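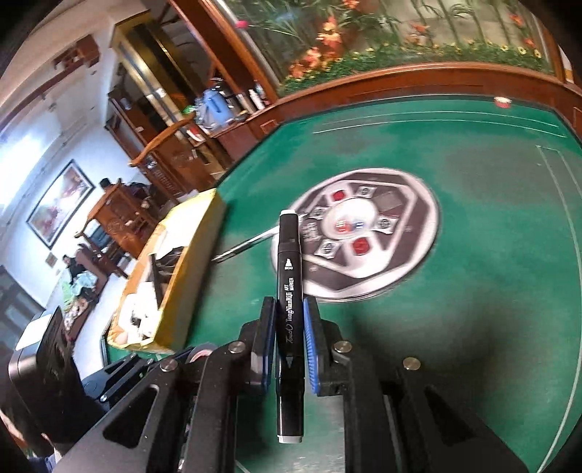
Budget for the gripper first and the arm last, Eskil Hägglund argues, and then assume that both numbers are too low. He would have buyers write down every object the machine must pick up before they open a single catalog, and he doubts that one buyer in ten does it.

We think he is right about the list. We are less sure that writing it makes anyone careful. A list can be drawn up in an afternoon by a person who already wants the machine, and it will tend to contain the things the machine handles well.

Chapter 6
Paying for the Hand

Most of the money talk in automation is about arms. Arms have clear price tags, reach charts and rated loads, and they look good in a proposal. The part that touches the work usually gets one line near the bottom, often with a round number beside it. This chapter is about that line. By the end of it you should be able to break the line into its real costs, read a supplier's quote with some suspicion, and say when the right amount to spend is zero.

Take the art marker between the jaws in the opening figure. It is a slim object and an easy one to grip, or so a sales sheet would tell you. The jaws have blue pads, and the one on the right shows ribs where it faces the barrel. Now look at what the pads might meet on another try. The lower cap is glossy and the upper one is more matte. A pad that holds well on one surface may slide on the other, and a picture of a marker standing upright in a gripper cannot tell you how long it stayed there, how hard the jaws were pressing, or what happened on the next attempt. Suppliers' brochures are full of such pictures. Treat each one as proof of a single grip.

6.1 What the quote leaves out

Consider the case of Dahlgren, a packing firm that puts together craft sets for schools. The firm wanted to load pens and tape into trays and set aside $2000 for a gripper. Hotex, the supplier, quoted $2137, and the difference looked small enough to ignore. The purchase was approved on a Tuesday, before anyone had asked what the price covered.

It covered the gripper and the cable. It did not cover a mounting plate for the arm the firm already owned, or spare pads, or the hours a technician would need to set the closing force for each item. It did not cover a way to hold the pens upright before pickup, because the demonstration had been given with the pens already standing. That last item grew into a small building project of its own.

None of this was hidden. Every missing piece was named in the supplier's terms, under a heading the buyer took to be legal boilerplate. When you read a quote, start with the exclusions. Then put a price next to each one, even if the price is a guess, and mark it as a guess.

Pads deserve a line to themselves. They wear, they pick up dirt, and they are often sold only in sets by the firm that made the jaws. Ask for the price of a set and the usual life of a set under your conditions. If the supplier can give you the first figure and not the second, you do not yet have a running cost.

6.2 Trials and what they prove

The usual answer to doubt is a trial. Nodance, a rival supplier in the same case, offered 30 days of free use, and the offer was generous on paper. But a trial period is measured in days, and what you need to know is measured in picks. A gripper that sits in its box for the first week while the mounting plate is on order has not been tried for that week, whatever the agreement says.

Settle the terms before the box arrives. Write down which objects will be used, who will choose them, and what counts as a failure. A dropped pen is easy to record. A pen that is picked up crooked and then jams the tray is harder, and the two sides will tend to record it differently. We suggest that the buyer's own staff keep the record, and that the supplier's engineer stay away for at least part of the trial. Machines behave better when the person who tuned them is standing nearby.

Be careful, too, with trials run on a clear surface under good light. Real work tables collect other things. A roll of tape, a rod or an open box near the pickup point may be no trouble to a person's hand and a good deal of trouble to a pair of wide linkages that need room to open. Either the trial should include the clutter or the budget should include the cost of keeping it away.

6.3 Paying for options you may never use

Cinevel sells a gripper with changeable fingers, advertised as ready for future products. Perhaps it is. The extra fingers cost money now, and the future product has not been drawn. Dahlgren's manager wanted 2 extra sets and could not say what either would pick up. Unless you can name the object, price the option as a loss and see whether you still want it.

The same test works on the whole purchase. Work out what the task costs today, done by hand, including the mistakes. Then work out what it would cost with the machine, including the person who will still be needed to fill the feeder and clear the jams. Many proposals drop that person from the second sum. Put them back in before you compare.

Before reading on, find a quote for any piece of handling equipment and copy out its exclusions. You will need the list for the worksheet in Section 6.4.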